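Open Day at Murska: Questions for the Lead Engineer

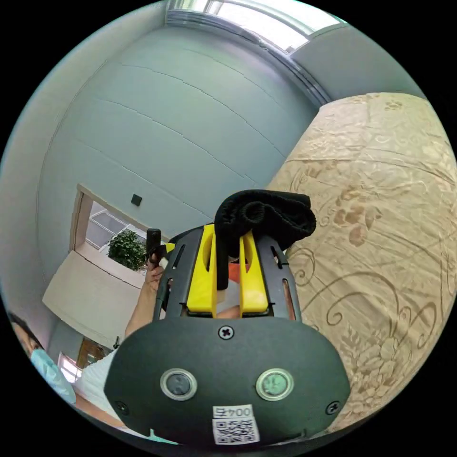
The lab at Murska opens to visitors on one Monday in the spring and one in the fall, and the spring session was given over to handling fabric. The lead engineer on the Drirnik project agreed to an interview between the morning and afternoon groups, on the condition that the conversation stay on cloth. Rigid parts, the engineer said, are covered well enough elsewhere. Cloth is harder to specify. A piece of black knit, bunched up and pinched between two yellow fingers, has no fixed outline and no fixed thickness, and both change with every new grip. "With a box you can write down where the edges are before you start," the engineer said. "With a knit you are writing down a guess."

The project records people doing household tasks with a hand-held gripper and uses the recordings to train a controller for an arm. The current set holds 1,416 recordings. All of them deal with picking up, moving or laying down fabric, and most were made in bedrooms.

Asked why bedrooms, the engineer gave two reasons. The first is that clothing ends up there. The second is the background. "A bedspread with a printed pattern is a hard surface to work over. The pattern has edges of its own, and the controller has to learn that those edges are not the edge of the garment." Early recordings were made over a plain gray table, and the controller trained on them did poorly when moved to a patterned bed. The team kept the table recordings for comparison but no longer trains on them.

The fingers took up a good part of the conversation. The present pair is the fourth design. The first was too stiff and tended to push a fold away before closing on it. The second closed well but let thin material slip when lifted. "The third was fine on towels and useless on everything else," the engineer said. The oval opening near the top of each finger came in with the fourth. It allows the finger to give slightly under load, and it takes a little weight off the end, where the operator feels it most.

Operators are trained for 60 minutes before their first recorded session. Most of that time goes to pace. New operators move too fast, the engineer said, and a fast motion leaves few useful moments in the recording. They are also told to finish a bad grip as they would at home - put the cloth down, take hold again, continue - and to leave the mistake in. Recoveries are marked in the data and are used in training.

The afternoon program included a demonstration with the arm, built on a base from Michalík. The task was to lift a shirt from a pile and lay it on a bed. Visitors asked about speed, and the answer was plain: the arm is slower than a person and is expected to stay slower for the length of the project. The team scores whether the shirt ends up flat, with time recorded as a secondary figure.

The engineer was less willing to discuss results. A trial of 200 lifts is under way with Guvedwood, a furniture maker that supplies the test beds and wants to know how its fabrics behave under a gripper. Figures will be released when the trial is complete. "I can tell you that dark knits are the worst group," the engineer said. "The folds are hard to tell apart, and there is more stretch than in a woven shirt. If I had to choose one thing to fix this year it would be that."

The next change planned is to the lighting. Recordings have been made mostly in daylight, and the controller has seen very few rooms at night. Sessions under ceiling lights begin in August, using the same gripper and the same set of garments. The fall open day will have 2 demonstrations, one with the blinds down.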